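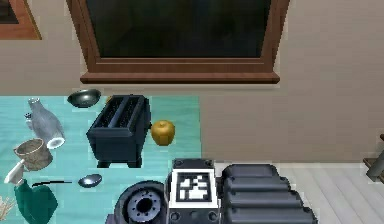

4. Changes in Work Roles at the Test Kitchen Site

4.1 Setting and tasks

The second site in our study is the service preparation unit operated by Trisow at its Nonmont facility. The unit clears, sorts and resets small kitchenettes in long-stay guest apartments. Before automation, each kitchenette was reset by one attendant working alone, who also restocked supplies and reported damage. The company introduced a mobile manipulator, known on site as the Pruston unit, to take over the countertop portion of the job. Attendants kept the floors, linens, bathrooms and final inspection.

Countertop clearing was chosen because it was the least predictable part of the reset. Guests leave different things in different places, and the items vary in size, weight and surface. New tasks were first tried in simulation. The scene in Figure 4 belongs to this stage: a toaster, an apple, a shallow bowl, a glass bottle on its side, a spoon and an oven mitt share one counter, with the arm at the near edge. Attendants were asked to review scenes of this type and to say where each item should go. Their answers were entered as placement rules and used in later trials.

Figure 4. Simulated countertop used in task review. The robot's arm, with a square marker on the wrist, is at the lower center and right.

4.2 Participation in task review

A total of 16 attendants took part in task review, of whom 13 remained in the unit through the end of the observation period in July. Review sessions were held at 2:30 p.m., between the midday and evening resets, and were paid at the regular hourly rate. Over the period, attendants proposed 314 placement rules. Many concerned matters that the engineering team had not treated as open questions. Food left by guests was one such matter. The engineers had assumed that any whole fruit would be discarded. Attendants objected that in an occupied apartment the fruit belongs to the guest and should stay in view on the counter, while in a vacated apartment it should be removed. The rule was rewritten to depend on occupancy status.

Glass raised a different concern. Attendants asked that a bottle lying on its side be handled before anything near it, a step they described as habit. The planner had ordered items by distance from the arm. The revised order was adopted for all glass items, and attendants later cited it as the change that most increased their confidence in the system.

4.3 Redistribution of effort

Interview data indicate that the physical content of the job changed less than its rhythm. Under the earlier arrangement, an attendant moved between counter, sink and floor as the work required. With the Pruston unit in place, the attendant had to stay clear of the counter while the arm was moving and was expected to complete other work during that time. Several attendants reported that this divided the reset into fixed blocks and removed the short pauses they had used to plan the next room. Others preferred the arrangement, noting that they bent and reached less often by the end of a shift.

Responsibility for errors was a recurring source of tension. The inspection form in use at Nonmont carried a single signature line, and the attendant signed for the whole apartment, including surfaces the attendant had not cleared. After objections were raised through the shift leads, Trisow added a second line on which countertop work is recorded separately. Complaints about the form declined after this change, although attendants continued to recheck counters by hand. Some 2 minutes per apartment were spent on this recheck, time that the staffing plan did not include.

4.4 Skill and recognition

Task review drew on knowledge that had not previously been recorded or graded. Following the coding scheme of the Mwakalinga project, we classified it as tacit domain knowledge, since it was held by experienced attendants and passed on mainly by working alongside them. Once entered as placement rules, it became available to the system and to new staff alike. Attendants with long service expressed mixed views on this outcome. They valued being consulted, but noted that participation did not lead to a new job title or pay step. At the close of the observation period, management had agreed to discuss a reviewer grade, and no decision had been reached.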